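[teleop-users] Re: Card sleeves by remote control, how many demos?
Romain Marty
21st January
Print this message | E-mail this message | Share (2)

Noémie Carré wrote:

> We are starting on thin, floppy things next month and I would like to
> hear from anyone who has recorded card wallets or similar. Our own
> work in December was all blocks and cups, one arm only, and the
> operators picked it up quickly. I suspect this will be different.
> Do you record the whole task in one go or in pieces? And do you let
> the operator watch the wrist cameras, or only the view from the side?

Hello Noémie, and hello all,

We have been doing the wallet task on the Gridwood bench, so I can answer most of this. Two arms, one operator, a leader arm in each hand. The cell is used for a sorting task as well, with coloured trays, and we keep both tasks under the same fixed camera so the episodes can share one set of calibration files.

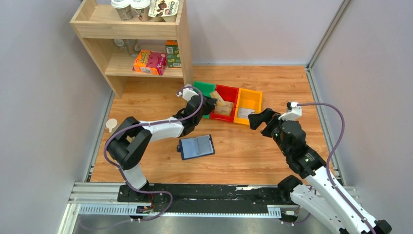

Gridwood bench from the fixed camera, trays in a row, both arms over the floor.

To your first question: we record in pieces. We tried whole episodes first and the operators got tired at the sleeves, which is the hard part, and then rushed it. Now opening the wallet is one recording, separating the sleeves is another, and handling the card is a third. Stitora joins them up afterwards if the joint positions at the end of one are close enough to the start of the next. If they are not, it refuses, and you have to record a short bridging move by hand. I find that fair enough.

We have 438 episodes we are happy with. Another 144 were thrown out, mostly for long pauses where the operator was working out which finger was in front of which. Trimer cuts the idle time at the start and end but it will not touch a pause in the middle, so those have to be found by eye. The target is 1000 and I don't expect to change it before we have trained on what we have.

On the cameras, I would give them both. The side view is good for moving the arms about without knocking them together. It is no use at all for clear plastic. From the wrist you can see the stitching and the fold, and you can judge where the fingertips are against the edge.

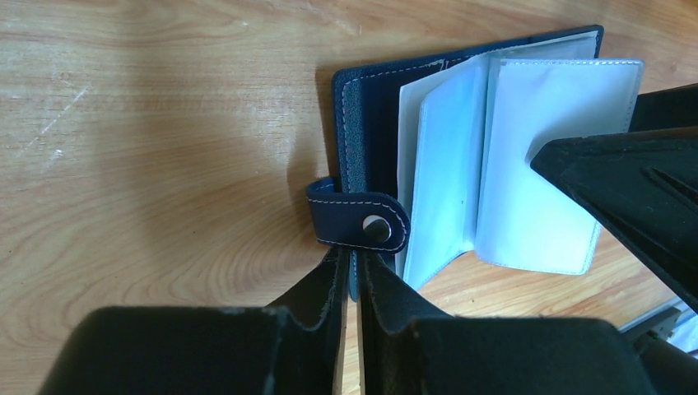
Wrist view with the wallet open, strap to the left, second gripper coming in from the right.

A few things we changed along the way:

Scaling. We halved the hand-to-arm ratio for the sleeve part. People complained for a day and then stopped.

Grip force. Set a limit on the follower side. An operator with no force feedback will squeeze until the motor says no, and the model will learn to do the same.

Which arm holds. Decide it beforehand and write it down. We left it to the operators for the first batch and ended up with both versions mixed together, and the policy dithered between them. I have split those into two folders and am only using one.

Start position. Move and turn the wallet between episodes — not by much, but every time. Our early ones were all laid down nearly square to the table and it showed.

I did try guiding the arms by hand instead, with the motors slack. It works for one arm. With two you run out of hands, and your sleeves end up in the wrist view. Renaud's gravity compensation makes the arm lighter to push but does nothing about that.

The part that still takes longest is bringing the two grippers together at one sleeve. The operator has to stop one hand dead while the other does the fine work, and most people drift.
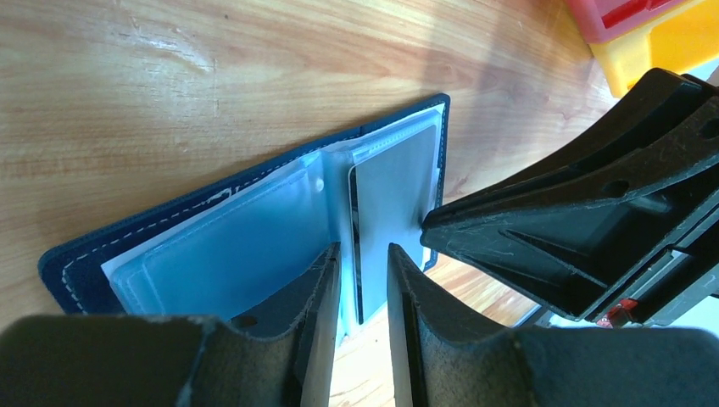

Noémie Carré, answering off list, asked whether a foot pedal to freeze one arm would cure the drift, and said she would sooner lose a little naturalness in the motion than throw out a quarter of her recordings. I said I could post the reply here.

We have a pedal on order. My worry is that a frozen arm gives you perfectly flat joint readings, and I don't know what the policy will make of them. I will run a small batch with the pedal and a small batch without, same operator, and post the numbers for both. If anyone has already done this, please tell me before I start.

The config for the halved ratio is in the Stitora folder on the list's file area. Change the port names before you run it.

Romain

Print this message | E-mail this message | 2 comments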